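Zurnside 共用施設 設備案内
洗濯室設備:ドラム式洗濯機 Avier および洗濯かご Kermani

トップ > 設備案内 > 共用棟 > 洗濯室

設備番号 1221
設置場所 共用棟 洗濯室
管理担当 施設管理課 設備係
最終改定 2022年6月4日

1.本ページについて

本ページは、Zurnside 共用棟の洗濯室に設置されているドラム式洗濯機 Avier と、あわせて貸し出している洗濯かご Kermani の仕様、利用方法および日常の取扱いについて定めるものです。入居者の皆様のほか、短期滞在の方、ならびに共用棟の各室を利用される団体の方も、ご利用の前に必ずお読みください。

旧型機に関する従前の案内は廃止しました。掲示板に旧版が残っている場合も、本ページの記載が優先します。乾燥室および物干場の利用については別ページ「乾燥室・物干場」をご覧ください。

2.設備の概要

Avier は前面に丸型の扉を備えた前開き式の洗濯機で、本体は白色、扉まわりは黒色です。洗濯物の出し入れはすべて前面から行います。上部に物を置くことはできません。洗剤の箱、上着、書類かばん等を本体の上に置かれる例が見受けられますが、脱水時の振動で落下し、扉のガラスに当たるおそれがありますので、備付けの棚をご利用ください。

Kermani は、穴あきの側面をもつクリーム色の樹脂製かごです。上縁は茶色で、短辺の両側に持ち手があります。洗濯室の備品として棚の下段に置かれており、室内に限り自由にお使いいただけます。居室への持出しは、設備係に申し出た場合に限り、当日中の返却を条件として認めています。

両設備の納入および定期点検は Brivumach に委託しています。点検日には洗濯室の入口に札を掲示し、点検が終了するまで利用を停止します。

3.仕様

ドラム式洗濯機 Avier
形式 前開き式
洗濯容量 8kg(乾いた状態の衣類の重さ)
最高設定温度 60度
最長運転時間 185分(除菌コース、すすぎ追加時)
乾燥機能 本施設では使用を停止しています
給水 水および湯
操作 本体上部の操作盤による
扉 運転中自動施錠
付属品 取扱説明書(棚の上段に常備)、排水受け皿、清掃用ブラシ

洗濯かご Kermani
用途 洗濯物の運搬、仕分け、一時置き
形状 長方形、側面穴あき
持ち手 短辺両側
色 クリーム色、上縁は茶色
手入れ 水拭き、または中性洗剤による洗浄

洗濯容量は、標準コースで綿の衣類を洗う場合の上限です。毛布、マット、中綿入りの衣類等は、重さが上限に達していなくてもドラムに入りきらないことがあります。手で押し込まなければ扉が閉まらない場合には、量を減らしてください。

4.利用できるコース

標準コース
日常の衣類、タオル、シーツ等に使用します。水温は変更できますが、特に指定のないときは初期設定のままとしてください。

除菌コース
水温60度で運転します。熱に強い綿の布巾、エプロン、白いタオルに限って使用し、色柄物および化学繊維の衣類には使用しないでください。すすぎを追加した場合の運転時間は185分です。予約表には終了までの時間を含めてご記入ください。

手洗いコース
毛、絹およびこれらに準ずる衣類のほか、後述のぬいぐるみ類に使用します。ドラムの回転が緩やかで、脱水も短時間です。

すすぎ・脱水のみ
手で下洗いを済ませた物、または洗剤が残った物に使用します。洗剤投入口に何も入っていないことを確かめてから開始してください。

槽洗浄
設備係が実施します。利用者が操作する必要はありません。槽内の臭いが気になるときは、洗濯室備付けの連絡簿にご記入ください。

5.洗濯の手順

利用に先立ち、予約表に居室番号または団体名、開始時刻および使用するコースを記入してください。記入のない利用については、次の利用者を優先する場合があります。

洗濯物は、かごの中で色柄物と白物に分け、ポケットの中身を取り出してください。硬貨、鍵、紙類の取り残しが排水不良の原因の大半を占めています。特にティッシュペーパーが混入した場合は、衣類だけでなく槽内およびゴムパッキンの裏側まで紙片が回り、次の利用者に多大なご迷惑をおかけすることになります。

扉を開け、ドラムの中に前の利用者の洗濯物が残っていないことを確認します。小さな靴下やハンカチは、ドラムの上側に張り付いて見落とされがちです。残っていた物は、棚の「お忘れ物」の段に移してください。

洗濯物は一枚ずつほぐして入れ、扉とゴムパッキンの間に布が挟まっていないことを確かめたうえで、音がするまで扉を閉めます。洗剤は投入口に入れてください。ドラムに直接振りかける方法は、固形タイプの洗剤を使用する場合を除き、お控えください。

コースを選択し、開始ボタンを押します。運転が始まると扉は施錠され、終了後しばらくして解錠されます。施錠中に扉を強く引くと、取っ手が破損することがあります。入れ忘れた物がある場合は一時停止ボタンを押し、表示が消えてから扉を開けてください。水位が高いときは開きません。

終了後は速やかに洗濯物を取り出し、扉を少し開けた状態にしておきます。洗剤投入口も引き出したままとしてください。

6.洗剤および柔軟剤

洗剤は各自でご用意ください。前開き式の洗濯機に適した、泡立ちの少ない製品をお選びいただくようお願いします。手洗い用の固形石けんを削って使用すること、食器用洗剤で代用することは禁止します。泡が扉の周囲から漏れ、床が滑りやすくなった事例が過去に複数回ありました。

柔軟剤の使用は妨げませんが、香りの強い製品はご遠慮ください。共用棟には香料に過敏な方も出入りされています。投入口の仕切りを越えて注ぐと、柔軟剤が洗いの段階で流れ込み、本来の効果が得られません。

塩素系漂白剤は、設備係の許可を得た場合に限り使用できます。酸性の製品と同時に使用しないでください。

7.ぬいぐるみおよび布製玩具の洗濯

入居者のご家族および共用棟の児童室から、ぬいぐるみを洗いたいとのお申出を多くいただいています。Avier では、次の条件を満たす物に限り、洗濯を認めています。

まず、縫い付けられた表示に水洗いが可能である旨が記載されていること。表示が切り取られている物、文字が薄れて読めない物は、原則として手で部分洗いをしてください。次に、電池、音の出る部品、針金等が内部に入っていないこと。外から押さえて硬い部分が感じられる場合には、洗濯を見合わせてください。目や鼻などの部品がゆるんでいる物も、修繕を済ませてからお持ちください。

洗う前に、毛の間に入った砂やほこりを戸外で払い、毛並みに沿って軽くブラシをかけます。色の濃い部分と白い部分の両方がある物は、目立たない箇所に水で湿らせた白い布を当て、色が移らないことを確かめます。色が移る物は洗濯機に入れないでください。

大きさに合った洗濯ネットに入れ、口を確実に閉じ、手洗いコースを選択します。小さな物をひとつだけ洗うと重さが片寄り、脱水が途中で止まることがありますので、同系色のタオルを数枚一緒に入れてください。衣類との混載は、毛が付着するため認めていません。
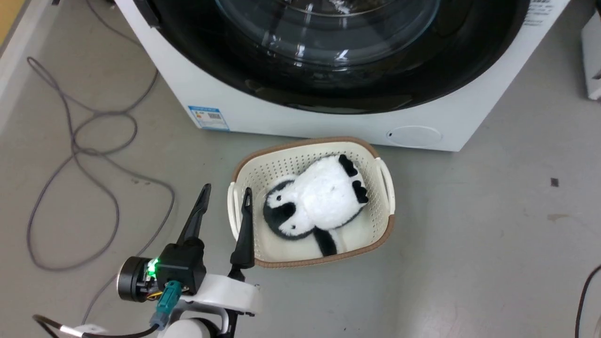
脱水を終えたぬいぐるみは、ネットから出して手で形を整えます。手足や耳の部分は中綿が片寄りやすいため、付け根から先に向かって指で軽くほぐしてください。毛足の長い物は、半乾きの段階で一度、完全に乾いてからもう一度ブラシをかけると、毛の寝癖が残りにくくなります。

乾燥は、物干場の平干し網で行います。耳や手足を洗濯ばさみで留めてつるすと、縫い目が伸びて元に戻りません。Kermani に入れたまま乾かすことは、側面に穴があるとはいえ底面の通気が十分でなく、また他の方がかごを使用できなくなりますので、お控えください。中綿の乾きは表面より相当に遅れます。厚みのある部分を両手で挟み、湿り気が感じられなくなるまで網の上に置いてください。

児童室の玩具を洗う場合は、児童室の担当者が予約表に「児童室」と明記し、個人の洗濯物とは時間を分けて行います。洗い終えた玩具の返却先に誤りがないよう、かごには児童室の札を付けてください。

8.洗濯かごの取扱い

Kermani は、洗濯前の物と洗濯後の物のいずれにも使用できますが、同じかごに続けて入れる場合は、内側を一度拭いてください。泥の付いた作業着、園芸用の手袋等は、かごに直接入れず、袋に入れてお持ちください。

運搬の際は、両側の持ち手を両手で持ちます。片側だけを持って引きずると、持ち手の付け根に負担がかかるほか、床材を傷めます。水を含んだ毛布等の重い物は、二回に分けて運んでください。

かごを洗濯機の前に置いて洗濯物を出し入れすることは差し支えありませんが、運転中は棚の下段に戻してください。通路を兼ねる場所のため、車いすおよび配膳車の通行の妨げとなります。かごを踏み台として使用すること、お子様を中に乗せることは固く禁じます。

持ち手や側面にひび、欠けを見つけたときは、使用を中止し、連絡簿に記入のうえ設備係までお渡しください。樹脂の割れた部分は鋭く、衣類だけでなく手指を傷つけることがあります。テープによる補修は行わないでください。

9.日常の手入れ

利用者にお願いする手入れは、扉ガラスの内側の拭取り、ゴムパッキンに残った水および糸くずの除去、洗剤投入口の拭取りに限ります。布巾は棚の引出しに用意しています。使用後は水でゆすぎ、引出しの横の掛け棒に干してください。

排水フィルターの清掃は設備係が行います。排水の警告が表示された場合でも、ご自身でフィルターを開けないようお願いします。槽内に水が残っている状態で開けると、多量の水が床に流れ出します。過去に湯を使用した運転の直後に開けられた例があり、やけどの危険もありました。

本体の外側は、固く絞った布で拭いてください。研磨剤入りの洗剤、シンナー、アルコールの使用は避けてください。本体に貼付された表示ラベルは点検時に必要となるため、はがしたり、上から掲示物を貼ったりしないでください。

床に水がこぼれたときは、備付けのモップですぐに拭き取ります。洗濯機の下に水が入り込んだ場合は、本体を動かそうとせず、設備係にご連絡ください。

10.異常が生じた場合

給水されない
止水栓が閉じていないか確認してください。断水の予定がある日は、入口に掲示します。

脱水が始まらない、途中で止まる
洗濯物の片寄りが考えられます。一時停止し、扉が開く状態になってから洗濯物をほぐして入れ直してください。再度停止する場合は量を増減し、それでも改善しないときは使用を中止してください。

扉が開かない
終了の表示が出てからしばらくお待ちください。表示が消えても開かない場合は、電源を切らずに設備係へご連絡ください。

大きな音、強い揺れ
直ちに一時停止してください。硬貨や金具がドラムに当たっている場合があります。

焦げた臭い、煙
電源プラグを抜き、室外に出て、管理事務室に通報してください。プラグ付近がぬれているときは、プラグに触れず、入口脇のブレーカーを切ってください。

いずれの場合も、設備番号 1221 と表示内容を連絡簿に記入していただけますと、Brivumach への修理依頼が円滑に進みます。利用者が直接 Brivumach に修理を依頼することはできません。

11.利用上の遵守事項

深夜および早朝の運転はできません。利用時間は洗濯室入口の掲示によります。行事等により変更することがあります。

予約時刻を過ぎても開始されない場合、予約は取り消されたものとして取り扱います。終了後に洗濯物が長時間残されているときは、次の利用者が備付けのかごに移すことを認めます。移された洗濯物について、しわ、色移り等の苦情は受け付けておりません。

次の物は洗濯できません。
防水加工の衣類およびシート
油、溶剤、塗料の付着した物
ゴム裏地付きのマット
革製品、毛皮
動物用の敷物
靴(布製を含む)

防水加工の物は、脱水時に水が抜けず、異常振動により本体が損傷することがあります。表示の有無にかかわらず、水を通しにくい生地の物は入れないでください。

故意または重大な不注意により設備を破損した場合は、修理に要した費用をご負担いただくことがあります。負担額は、施設管理課が Brivumach の見積りに基づいて決定し、書面で通知します。

12.お忘れ物

洗濯室で見つかったお忘れ物は、棚の「お忘れ物」の段で保管した後、管理事務室に移します。お受取りの際は、品名、色、使用した日をお知らせください。ぬいぐるみ等の玩具については、児童室の備品と取り違えることのないよう、児童室の担当者が確認を行ってからお渡しします。下着類は透明でない袋に入れて保管しています。

13.団体でのご利用

研修、催し等で多量のタオルや布巾を洗濯される団体は、事前に利用申込書を提出してください。一回の運転で洗える量は8kgまでです。枚数が多い場合は複数回に分け、各回の時間を予約表に記入していただきます。入居者の予約が入っている時間帯は、入居者を優先します。

申込書の様式は管理事務室で配布しています。申込内容を変更するときは、様式を改めて提出する必要はなく、設備係への口頭の連絡で足りますが、除菌コースの使用を追加する場合は予約時間に影響するため、必ず予約表も訂正してください。

14.問合せ先

設備の操作、故障、かごの持出しに関すること
施設管理課 設備係 Yvette Landry

利用申込書、費用負担、本ページの内容に関すること
施設管理課 課長 Normand Fortin

窓口は共用棟の管理事務室です。夜間の緊急時は、洗濯室入口の内線電話をご利用ください。

関連ページ
乾燥室・物干場の利用について
児童室 備品の貸出し
共用棟 利用時間および休館のお知らせ
利用申込書(団体用)記入要領

このページの先頭へ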